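Robotics on a Budget: Session 4 handout
Planning your first arm, from simulation to bench
Updated 9 May 2021

Last time we wrote wish lists. Now we put prices next to them, and I promise it's more fun than it sounds! Keep your list open as you read, and add a column for "when do we need it?"

Start with the task. Ours is small: a gripper, a bar and a target on a flat table. It tells you a surprising amount about what to buy, because you can ask how long the bar is, how wide the fingers must open and how far the arm has to reach. 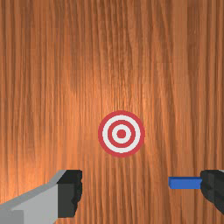
Write those three answers at the top of your budget sheet before you look at a single catalogue. In April two groups picked an arm first and then had to bend the task to suit it (they coped very well, but it cost them a fortnight).

Now the sheet itself. The practice one is for the Ramlow workshop and has a ceiling of £1,597 for everything except the arm, which is on loan under the Tseng scheme. Split it like this:

Table and fixings, including the mounting plate
Spare fingertip pads, at least one full set
Bars and printed targets
Computer time for simulation
Contingency, 11 per cent of the total

Please don't raid the contingency for a nicer table. I know, I've wanted to as well.

Simulation is where I get excited. You can shift the target, swap a short bar for a long one and run 100 attempts before lunch, all before an order form is signed. The Zorkell worksheet has space for 25 of your own runs. Note the reach and the finger opening each time, and let the largest figures set your specification.
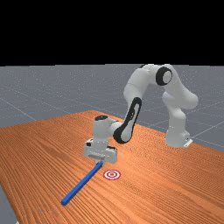

Should we buy the gripper at the same time as the arm?
Wait until the simulated runs are finished, then order the gripper to match the widest grasp you recorded. Leave a line for it in the budget from day one.

For next session: bring your finished sheet and one delivery quote, and read the Skurano notes on service contracts, pages 3 to 8.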